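How to Get Your Towels Soft Again

I used to think scratchy towels were just something you lived with, like a squeaky stair. Then my neighbor Kimie Hayashi handed me one of hers after a rainstorm and I about fell over -- it was so fluffy! Hers were older than mine, too. She walked me through her routine over coffee, and I've been doing it every September since, right before the house guests start up.

What you'll need: white vinegar, baking soda, and a little patience. No fabric softener, please. It feels nice the first time, but it leaves a coating that builds up and up.

Step 1. Wash the towels in hot water with one cup of vinegar and no soap at all. Keep the load small (I do four bath towels, tops) so they have room to swim around.
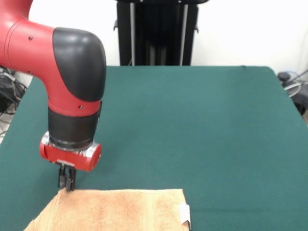
Step 2. Run them again, still hot, with half a cup of baking soda. I know, two washes! Put your feet up, it's over 40 minutes on my old machine.

Step 3. Give each one a good hard snap before it goes in the dryer. Dry on medium for 50 minutes, then check the hems, which always take longest. If they're still damp, give them a bit more.

Step 4. Lay each towel out flat and fold it while it's warm. I fold the hand towels and washcloths into squares, and the big ones in thirds the long way, so they fit my narrow shelf -- yours may be roomier.

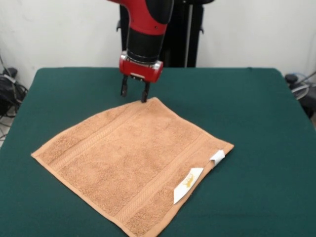

A tan terry towel, folded and lying flat on green cloth.

Do the whole thing again whenever they start feeling stiff. Ours go about three months.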